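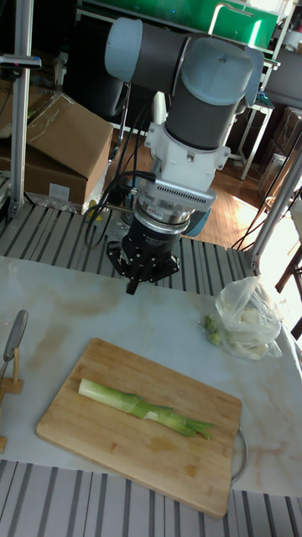 The arm over the cutting board, leek in place.

How to run a vegetable-cutting demo at your open day

We open the workshop at Ramura to visitors every September, and the leek demo is the one people ask for again! Aurelia Roman wrote the first version of these notes and I've been adding to them ever since. Last updated 27 May 2022.

Before the doors open

Buy more leeks than you think you need. We get through 16 in an afternoon, and the straight ones are much easier for a first run. Trim the roots at home and keep the spares in a bag within reach, so you aren't hunting around with a crowd waiting.

Zero the force sensor with the gripper empty and pointing down. Do it again whenever you change what it's holding. Then run the full motion 3 times with nothing in the fingers, at the slowest speed, and watch the cables the whole way through. If one pulls tight at any point, fix the loop now.

Put the knife in by hand with the arm stopped, and have a second person on the stop button. 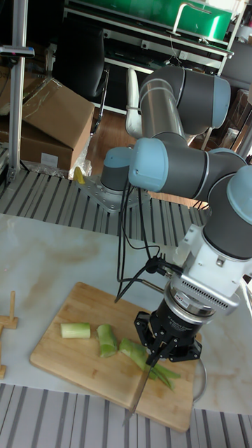 Mark a line on the floor with tape and keep everybody behind it, grown-ups too. Eight visitors per group is our limit. With more than that, the people at the back see nothing but shoulders, and they're the ones with the best questions.

Talking while it cuts

Start with the leek itself. It's a wonderful thing to give a robot, all those layers sliding over each other, firm at the white end and floppy at the green. Pass a raw one around before you say a word about software. When the first cuts are done, pause the arm and ask the group to compare the pieces: a thick chunk that has kept its shape next to one that has split, with its layers spread apart on the board. Kids get it right away, and you can go straight from there into why the arm needs to feel how hard it's pushing.
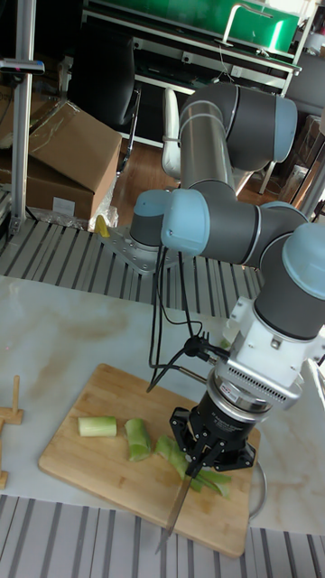
Questions will come fast, so plan for a good ten minutes of them. Somebody always wants to know what happens if the board moves. Show them how it sits, turned at an angle with the thin metal handle sticking out on the right, and explain that the path is taught for that exact position. Paraschiva Lungu likes to let a visitor choose the next spot to cut, which gets a cheer every time.

Packing up

Stop the arm, take the knife out first, and wash it right away. Wipe down the gripper fingers with a damp cloth, save the log from the force sensor, and take the leeks home for soup.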